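What Is Worka? A Robot Arm That Practises Putting Things Away

For readers aged 9 and up

Worka is a robot arm that you can book for a visit to your school or library. It is run by a small company called Wonden, which is based in Mistville. Wonden brings the arm and sets it up by a table. Then the arm tries to pick things up and move them, and the children watching get to choose what it tries next.

That might sound like a very easy job. You have been picking things up since you were a baby. For a robot it is hard work, and the Worka visit is all about finding out why.

What does the robot look like?

It doesn't look like the robots in films. It has no face and no legs, and it doesn't talk. It is an arm, with joints that let it bend and turn, much as your shoulder, elbow and wrist do.

The outside of the arm is white. The part at the end that does the gripping is black. People who build robots often call this part a gripper. Some grippers have two fingers and some have more. A gripper can also be a suction cup, like the ones that stick to bathroom tiles, although you won't see one of those on a Worka visit.

What are its jobs?

The robot works on a kitchen table, or at least a table with kitchen things on it. There are dishes and toy food. The people from Wonden call the jobs "tasks", and every task is one sentence long. Here are a few from their list:

Put the strawberry in the blue bowl.
Pick up the mug.
Move the ketchup bottle off the plate.
Give me the banana.

You can make up tasks of your own as well. At the start of the visit everybody writes one on a slip of paper, and the slips go into a hat. Short tasks work best. "Make lunch" is too big, because there are dozens of smaller tasks hidden inside it — opening, lifting, pouring, putting down — and each of those has to be learned.

Why use toy food?

A real strawberry is soft. If the gripper squeezes too hard, you get jam. A toy strawberry can be squeezed and dropped again and again, and it will be the same shape next week. It doesn't go off, either.

The toys are still a good test. Think about how different they are from each other. An orange slice is flat and hard to get your fingers under. A little round tomato or apple rolls away when it is nudged. A bunch of bananas is a funny shape, so the robot has to decide where to hold it. A ketchup bottle lying on its side is long, and if you grab it near one end, the other end dips.

A mug is more difficult than it looks. You can hold it by the handle, by the rim or around the outside. You would choose without thinking. A robot has to work it out, and if the mug has been turned round since last time, it has to work it out again.
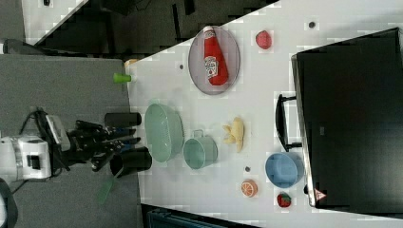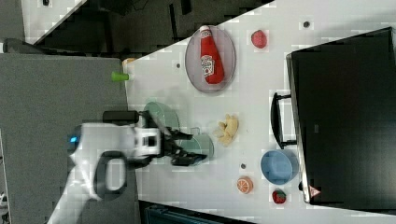 How does it know where things are?

Robots like this one use cameras. A camera sends a picture to a computer, and the computer looks for shapes and colours that it has learned about before. A red shape with a bit of green at the top could be a strawberry. A red shape with no green could be a tomato, or an apple, or the lid of something.

Once the computer has decided what it is looking at, it has to decide how far away it is. Try this at home. Put a rubber on the table, shut one eye and reach out to touch it with one fingertip. Most people miss a little bit the first time. With two eyes open it is much easier, and that is one reason robots are often given more than one camera.

The next problem is that things get in the way of each other. When the gripper is right over a mug, its own fingers hide part of the mug. You have this problem too, but your fingertips can feel the mug when they touch it. A gripper that can't feel has to remember where the mug was.

How does it learn?

Somebody shows it. Before the robot ever visits a school, a person at Wonden moves the arm by remote control and does the task properly. The computer stores all the movements. Then the person moves the toys to new places and does it again, and then again. For the strawberry task, Wonden recorded 157 turns before the arm was allowed to try by itself.

This is a bit like learning to write your name. You began by copying, and your letters were probably different sizes. After a lot of practice you could do it on any piece of paper, with a pencil or a pen. Engineers hope robots will get good at a task in the same way, so that it doesn't matter if the bowl is on the left today and on the right tomorrow.

What happens when it goes wrong?

It goes wrong quite often! When we watched a visit at Kavanagh Library, the arm was asked to pick up the orange slice. It came down beside it and closed its fingers on nothing. Then it lifted up and moved across to the bowl, opened its fingers and let go of nothing, very carefully. Everyone laughed. The robot didn't mind, as robots don't have feelings to hurt.

It had followed all the steps of the task, but it had no way of noticing that its hand was empty. On the second go it got hold of the slice and dropped it halfway. On the third go the slice went in.

Is it safe?

The arm is strong enough to pinch, so there are rules. There is a line of tape on the floor, and you stay behind it while the arm is moving. A grown-up from Wonden always has a hand near the stop button. When that button is pressed the arm freezes where it is. You can only touch the toys when the arm has been stopped and you have been told that it is your turn.

You will need to tie back long hair and take off scarves. Your teacher will have a sheet with the rest of the rules on it.

What we thought of it

A Worka visit lasts 40 minutes for each group, and a group can have up to 16 children. It costs £157 for a morning, starting at 9, and a school can usually fit in several groups before lunch. The price covers the people who run it but not travel outside Mistville.

Things we liked. You really do get to choose the tasks. The grown-ups answered questions properly and said so when they didn't know. There was time to look closely at the arm once it was switched off.

Things we didn't like so much. The arm is slow. One task can take as long as it takes you to tie both shoes, and the children at the back got fidgety. It would help to have a screen showing what the computer thinks each object is, so you could guess what the arm was going to do. Wonden told us they are working on one. Children under seven may find the waiting too long.

Some words to know

Gripper: the part on the end of a robot arm that holds things.
Joint: a place where the arm can bend or turn.
Task: one job for the robot, such as moving a mug.
Remote control: moving a machine from a distance.
Stop button: the button that makes the arm freeze straight away.

Try it yourself

You need a friend, a table, a bowl, a pair of kitchen tongs and some small things that won't break. Close your eyes and hold the tongs. Your friend is the computer and tells you where to move: left, right, forward, back, down, squeeze. See if you can get one thing into the bowl. Then swap over, and this time move the bowl somewhere else before you start.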